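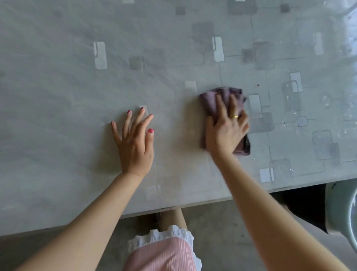
Visit report: equine overnight facility, Dindmont

Dindmont takes horses in transit for one or two nights. I visited in May at the invitation of Souad Bensaid, who manages the stabling side. We haul four horses to Pollock twice a year and needed a stop with enough room to park a gooseneck trailer without unhitching.

Access is by a gravel drive off the county road. The gate opening is 12 feet, which is adequate for a straight approach but tight if you come from the north and have to swing wide. The turnaround loop behind the barn is level and well drained. I drove it once in each direction with an empty trailer and did not need to back up. There is no lighting on the drive itself, so a late arrival should be arranged by phone.

The barn has box stalls on both sides of a center aisle. Partitions are tongue-and-groove to chest height with steel grilles above. Floors are rubber mat over compacted stone dust. The mats in the two stalls I lifted were dry underneath, and the joints were tight enough that bedding had not worked down between them. Each stall has one automatic waterer and a hook for a bucket. Our older mare will not drink from an automatic unit, and Bensaid confirmed that buckets are supplied on request.

Turnout consists of small individual paddocks and one larger field. Fencing is three-rail with a single electric strand on the inside of the top rail. The paddock nearest the barn is 70 feet on its long side. Gate latches can be worked with one hand while leading a horse. The field is not used for visiting horses.

Between guests each stall is stripped, swept, sprayed with disinfectant and left for 2 hours before new bedding goes in. The spray is applied from a backpack unit. Zainab Ojo, who runs the barn in the mornings, keeps the contact times on a sheet by the feed room door. Visiting horses do not share a fence line with resident horses. A current Coggins test and health certificate are checked before unloading.
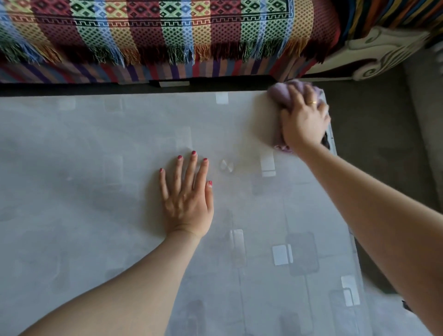 Feed and tack are stored separately, and guests get a lockable cabinet for each. Grain is kept in lidded metal bins and hay is stacked on pallets clear of the wall. For surfaces that horses do not touch, such as the tables where paperwork and supplements are laid out, the method is the ordinary one: a bunched cloth, one palm flat on the top, and pressure worked out to the far corner. I would still bring our own scoops and measuring cups.

Rider lodging is one cabin with a kitchenette and a shower. The window over the sink faces the paddocks. Cell signal was weak inside and usable on the step.

The nightly rate covers stall, first bedding and morning hay. Extra shavings are charged by the bag. The alternative stop at Prenach has more stalls but no turnout, and its loop will not take our trailer. I have booked Dindmont for the fall trip, four stalls, one night each way.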